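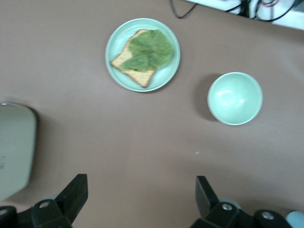
Can a machine make my lunch and clear up after it yet?

Posted in Home & Gadgets by Ellon

I work from home and my lunch is nearly always toast with a bit of lettuce on it, so we're not talking fine dining. Same green plate every day, same bowl next to it waiting for soup. I keep seeing clips of robots folding towels and loading dishwashers and I'd love to know how close any of it is for normal people. Could one put the toast together, hand me the bowl, then take it all back to the sink? I've got 739 pounds put by from selling my bike and I'm wondering if I should sit on it or just buy a better toaster. Would love to hear from anyone who's tried!

Kutmont

Buy the toaster.

Isaksson

I do evenings on a packing line and we've had an arm there since last September, so I can tell you what I've seen, though it's boxes and not bread. It's brilliant at one thing in one place. Move the pallet a hand's width and somebody has to go and sort it out. It cost a lot more than your bike money too.

For your lunch, I reckon the plate and bowl are the easy bit. They're stiff, they've got a rim to grab and they don't change shape. Toast is all right if it's properly crisp. Lettuce is the one I'd worry about, it's floppy and crinkly and every leaf is different, and if you pinch it too hard it tears. Then there's the olive green leaf on pale green plate thing, which I'd guess doesn't help a camera much either.

Clearing up I'd put a few years ahead of making it. Crumbs I wouldn't trust to anything but a cloth.

Grivileo

Bit more hopeful than the two above! I've got a small hobby arm that I built from a kit and it will pick up a bowl and put it down by the sink most times I ask, as long as the bowl is empty and I've left a decent gap round it. Soup is a firm no from me, I tried with water and had to dry out a keyboard. It's slow as well, I could have done the whole lot by hand and had a cuppa. Great fun though, and if you like tinkering I'd say go for it. If you only want your lunch made, keep saving.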